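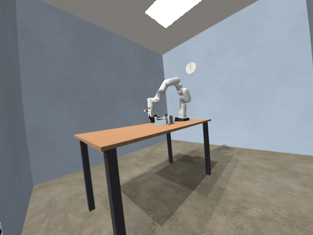
1/ Buying a second-hand dining table: what I learned over the winter

We moved in July and ate off our laps for the rest of the year. I have now looked at 18 tables, most of them through Zundari, the local selling app, and bought one. Writing it down in case it saves someone a few bus fares.

2/ Measure the room first. I didn't, and wasted two trips. You want enough space behind each chair for a person to get up without the one next to them moving. Put newspaper on the floor in the shape of the table and live with it for a day or two.

3/ Then measure the way in. Front door, hall, the turn at the bottom of the stairs. Ask the seller if the legs come off. Half of them don't know. Ask them to look underneath for bolts.

4/ "Solid wood" in a listing means very little. Plenty of people write it in good faith about a veneered top. Look at the end of the board. If the grain on top carries on over the edge in a way that makes sense, good. If there's a thin line all the way round, it's veneer.

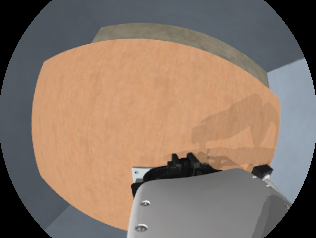
Veneer is fine, by the way. My parents had a veneered table for most of my childhood and it's still in use at my brother's. You just can't sand it much, so a deep scratch stays a deep scratch, and the price should reflect that.

5/ Prices. The cheapest I saw was £12, with a split down the middle. The dearest was 2,000, from a dealer near Prulura market, and he wouldn't budge. Ours was £53 plus the van.

6/ Lean on it. Both hands, one corner, then the opposite one. A bit of wobble is usually a loose bolt or an uneven floor. If the whole thing sways, a joint has gone, and unless you're handy with glue and clamps I'd leave it.

7/ Smell it. Sounds daft. Tables that have been in a damp garage keep the smell for months, and so will your kitchen.

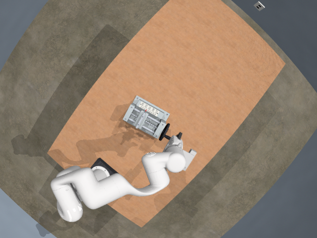
Water rings are much less of a worry than people think. White ones are normally in the finish and often come out with a bit of oil and patience. Black ones have gone into the wood. I'd still buy one with black rings if I liked the shape, and put a cloth over it.

8/ Getting it home. I used Isex Vans, who charge by the hour, so have everything ready at both ends. Take your own blankets. Wrap the corners first. Keep the bolts in a bag and tape the bag to the underside of the top.

9/ Finish. I cleaned ours with warm water and a drop of washing-up liquid, let it dry overnight, then put on two thin coats of Pillai hard wax. Thin really does mean thin. My first go was too heavy and stayed tacky for three days, and I had to rub it back.
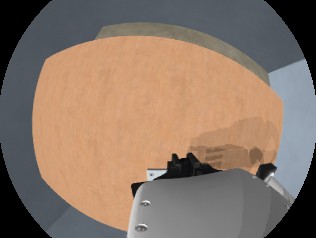
Harish Dhillon replies that he'd skip wax with small children in the house and go for a matt varnish, as you can wipe it down without thinking. Fair point. Ours are teenagers, so the main danger is hot pans.

10/ Chairs are a separate problem. We've got four that don't match and I'm still looking.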